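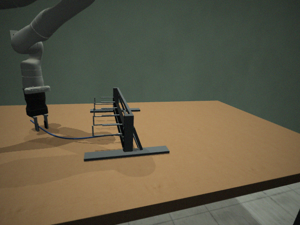
Cable task in sim, gripper open over the table, blue cable at the lowest peg.

ejigu_sim
Nustau peg rack results, October build: 139 rollouts, 96 successes. Policy trained in sim only, scripted demos, 3 seeds pooled. Code is in the Gatden branch.

tarn_k
Pooled seeds hide the variance. Post them separately. Also, is success judged on contact or on release?

ejigu_sim
Release, then 6 seconds without a drop. Same rack with the rod:

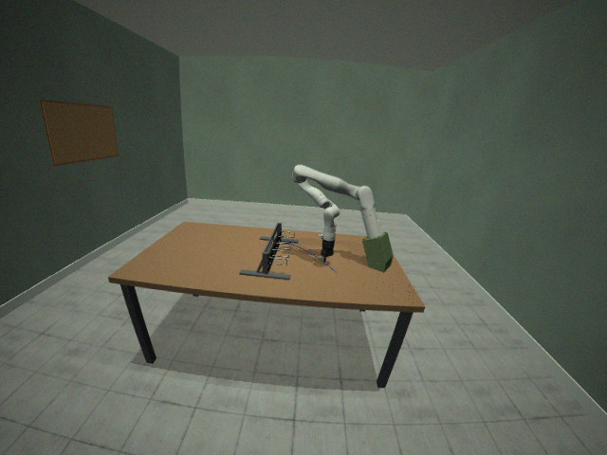
Bokthorpe replied that 6 seconds is too short for the cable, which can creep off a peg under its own weight.

tarn_k
Agree on the cable. For a rigid rod I would leave the limit alone.

ejigu_sim
Disagree, I want one threshold for both. Will rerun at a longer hold and split by seed.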